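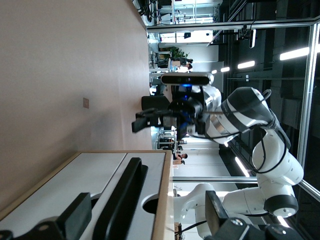 **What does Forkular do?**

We rebuild front forks and rear shocks for off-road motorcycles, mostly trail and motocross machines from the seventies and eighties.

## How we started

Eleri Wogan raced enduro for 10 seasons and did her own suspension work in a shed behind her house in Oltulbridge. Other riders began dropping off forks after races, and by the second winter there was no space left for her own bike. She rented the first unit that July. The name was painted on the door before the company was registered.

Our first commercial job was a batch of fork legs for the Nicholas trail school. They still send us the whole fleet every winter.

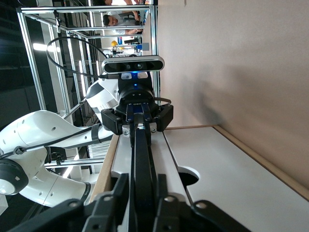 *Oltulbridge, on a weekday*

We moved to the larger building on Kesach Road when we added chrome grinding. Straightening and regrinding are now done in house. Hard chroming still goes out — we have used the same plater from the start.

## What we work on

- Conventional forks up to 52 mm
- Twin rear shocks, if they can be taken apart
- Early single-shock units, including seal heads and shafts
- Springs wound to order for rider weight

We do not service road bike forks or electronic suspension. 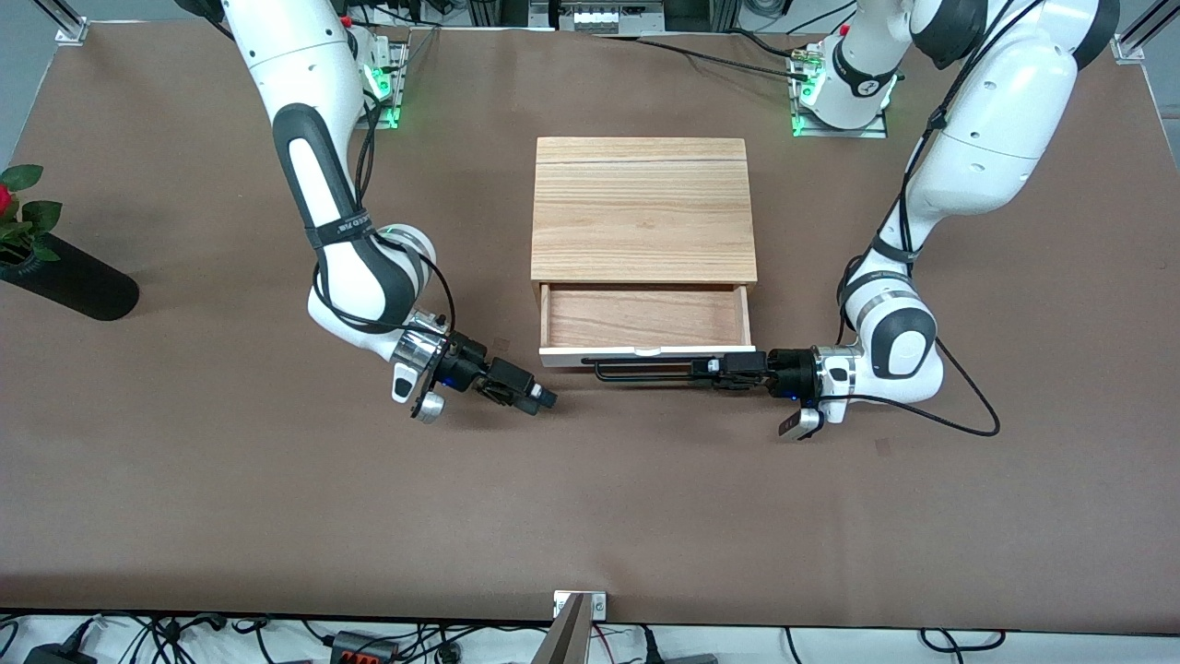
## Prices and turnaround

A standard fork rebuild is $229 a pair, with seals, bushings and oil. Regrinding is quoted after we measure the tubes. Please drain the oil before shipping, and put your name on each leg.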